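Thread on getting school and work jackets through a whole season without buying a second one. I do the uniform closet for a mid-size vocational school and handle 137 jackets a year. Posting what I've learned in case it saves somebody money.

1/ Wash them less. A jacket worn over a shirt doesn't need the machine every week. Ours go in every third Friday unless there's grease or food on them. The ones that get washed weekly look old by January.

2/ Close every snap before washing. Open snaps catch on knit cuffs and pull threads. Zippers too. Turn the jacket inside out after that, so any printing on the back rubs against less.

3/ Cold water, 900 rpm spin at the most. Higher spin speeds set creases into twill and you'll be ironing for half an hour. If your machine only says low/medium/high, use medium.

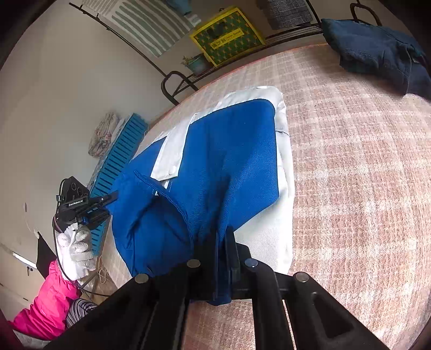 4/ Detergent: use half of what the cap tells you. Extra soap stays in the seams, goes stiff, and holds dirt. I buy the plain Sisivex powder in the big tub. No scent, no brighteners. Liquid is fine too if it's unscented.

5/ Skip fabric softener. It coats the fibers and knit cuffs go limp. If a cuff has already stretched out, dip only the cuff in hot water, squeeze it in a towel, and dry it flat. Works on most of them once. Doesn't work the third time.

6/ Color bleed. White and blue together in one garment is the worst combination I deal with. Wash it alone the first two times. Don't leave it sitting damp in the drum afterward. That's when the blue moves, and I've had more trouble from that than from the wash.

7/ If it has already bled, don't put it in the dryer. Soak it in cool water with oxygen bleach for six hours, rinse, look at it in daylight, repeat if needed. Never chlorine bleach on anything with printed letters.

8/ Somebody asked about the dryer. I don't use one for jackets at all. Hang on a wide hanger, snaps closed, collar up, out of direct sun. Takes a day and a half in winter.
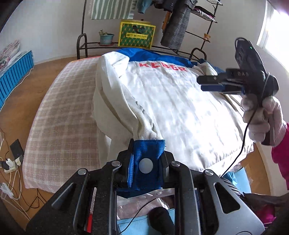

9/ Ironing over print: don't. Iron from the inside on medium, or put a cotton dish towel over the letters and keep the iron moving. Once the print gets shiny it stays shiny.

10/ Loose snaps. A snap that spins in the cloth is about to come out and take a piece of the fabric with it. Put a small circle of scrap cotton behind it and reset it. You need a setting tool and a hammer. My Tususent kit came with 193 snaps in four sizes and I've only ever used one size.

11/ Replacement snaps have to match in size or they won't close. Take the jacket to the store with you. I guessed from memory once and drove back the same afternoon.

12/ Small tears at the pocket corner: fix them the week you see them. Patch on the inside, zigzag stitch, matching thread. Rawat Fabrics on the bypass sells white and royal blue thread on small spools, so you don't have to buy a big cone.

13/ Label inside the collar, not on the care tag. Care tags get cut off. Laundry marker, last name and year. Go over it again every fall.

14/ Storage for summer. Clean, fully dry, folded loosely with the sleeves in. Cardboard box or a cotton bag. Sealed plastic turned a whole shelf of ours yellow one year. 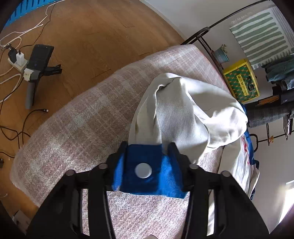 Laundry day, off-white pile.

15/ What it costs to do it this way: last year I spent 2608 on the closet, and that covers detergent, thread, snaps and the jackets past saving. The year before I started mending, it was more than double.

16/ Next thread will be on work pants, mostly knees and hems. A few people from the Raten swap group have sent questions already. Leave yours in the replies and I'll get to them over the weekend.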